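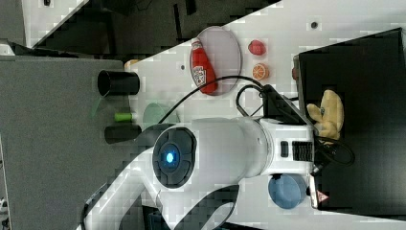
A white arm over the tabletop, with plate and ketchup bottle.

Jotov Community Bank and Marinho Freight End Four-Year Disagreement Over a Loan Both Sides Agree Exists

BRESVILLE, September – Jotov Community Bank and Marinho Freight have settled the lawsuit each filed against the other, the bank announced today. The two cases, which were joined last spring after the court noticed they were the same case, will be dismissed once the final papers are signed.

The dispute concerned a line of credit opened when Marinho Freight bought its warehouse on Gerna Road. The bank held that the interest rate was due to reset after three years. The company held that it was due to reset when the bank got around to mentioning it. The loan agreement, drafted by lawyers for both parties and read closely by neither, supported each position on a different page.

Over the course of the litigation the parties exchanged 932 pages of documents, a good share of them copies of the loan agreement.
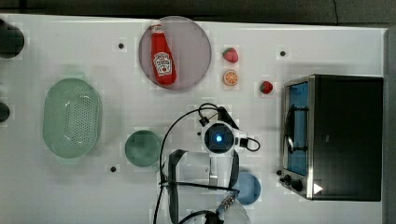
Under the settlement, Marinho Freight will repay the remaining balance over 48 months at a fixed rate. The bank will drop its claim for late fees and return the title to 2 delivery trucks it had listed as collateral, one of which the company had already sold and the other of which it would like back. Each side will pay its own legal costs. Both sides describe these as considerable.

Neither party admits wrongdoing. Jotov Community Bank does admit that its notice of default went to the warehouse's previous owner, who was understandably alarmed.

"We are pleased to put this matter behind us and return to the ordinary business of lending money to people and asking for it back," the bank said in a statement. "Marinho Freight has been a valued customer throughout, including the portion of the relationship conducted through process servers."

Marinho Freight said in its own statement that it looks forward to making its payments on time and receiving its mail at the correct address.

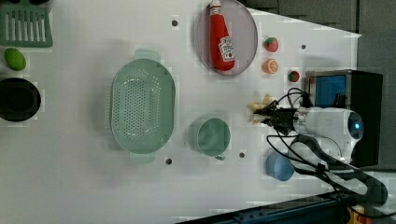 Colander, toy foods and a ketchup bottle on a plate.

The settlement does not affect the company's checking account, which stayed open at the bank's Bresville branch the whole time and was never overdrawn. Other commercial borrowers do not need to take any action. Customers with a rate reset in their agreement may ask the commercial loan desk for a copy of the relevant page, or pages.

About Jotov Community Bank
Jotov Community Bank offers checking, savings and business loans in Bresville and nearby towns. The lobby opens at 9 a.m.

Recent releases
Gerna Road Branch to Close for Repaving, Reopen After Repaving
Bank Updates Its Commercial Loan Agreement, Removes Duplicate Section
Drive-Through Hours Extended Until 6 p.m.
Notice to Customers Who Received Someone Else's Notice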